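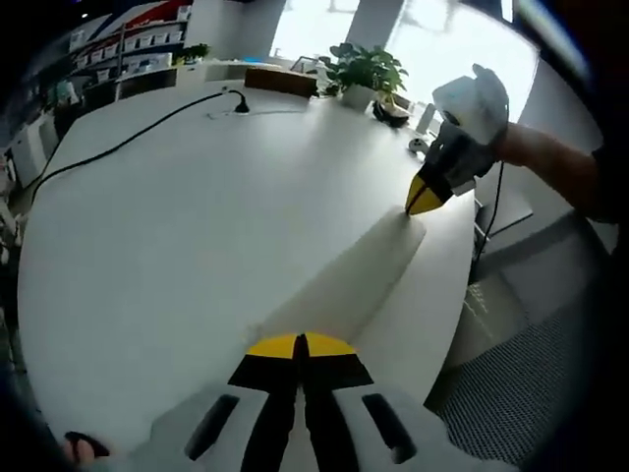
White table by the window

Newsletter subscribers: prune the list or leave it alone?

urnesum_notes
Posted 1 May 2018

I run a small newsletter that goes with my blog. The list has 2,966 addresses on it. My open rate was 44 percent last September and now it's 37. I send every other week, same as before, and the length hasn't changed much.

I'm thinking of removing everyone who hasn't opened anything in eight months. Has anyone done this, and did you regret it?

plainpaper
Did it twice. No regrets. You pay for those addresses and they drag down your numbers. Send one "do you still want this" email first, give them two weeks, then delete whoever doesn't click.

Bremine
I would leave it alone. Open tracking depends on an image loading. Plenty of people read with images turned off and they show up as dead. I cut a big chunk of my list and then got emails from regular readers asking why I'd stopped writing.

plainpaper
That's what the check-in email is for. If they read it, they can click.

Bremine
Some won't. People skim. They see a subject line about staying subscribed and assume it's a sales thing. Mine had the link in the first line and I still lost readers who wanted to stay.

inkwell_sub
What are you sending from? I moved from Grestmont to Santoso and my open rate dropped the same week with no change in what I wrote. Check that before you start deleting people.

urnesum_notes
Still on Grestmont. Haven't touched any settings. I did change the subject lines in the winter. They used to be the title of the post and now they're the issue number and a short phrase. 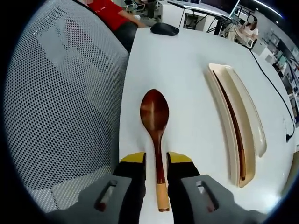
Spoon on the table

inkwell_sub
Then I'd start there. An issue number tells me nothing when I'm going through my inbox. Go back to the old style for three or four sends and see what happens.

plainpaper
Agree on the subject lines, but I'd do both. Old addresses aren't coming back because of a better subject.

Bremine
If you do both at once you won't know which one made the difference. And the rate goes up when you delete people who don't open, even if not one more person reads it. It's the same readers over a smaller number.

plainpaper
Fair point on the math. The bill still gets smaller.

urnesum_notes
I'm not close to the next price step, so cost isn't a worry yet. I'll put the subject lines back first and leave the list as it is until I've sent four more. Also going to add a line at the bottom asking people to reply if they have images off.

Bremine
Put that line at the top. Mine was at the bottom and I got two replies.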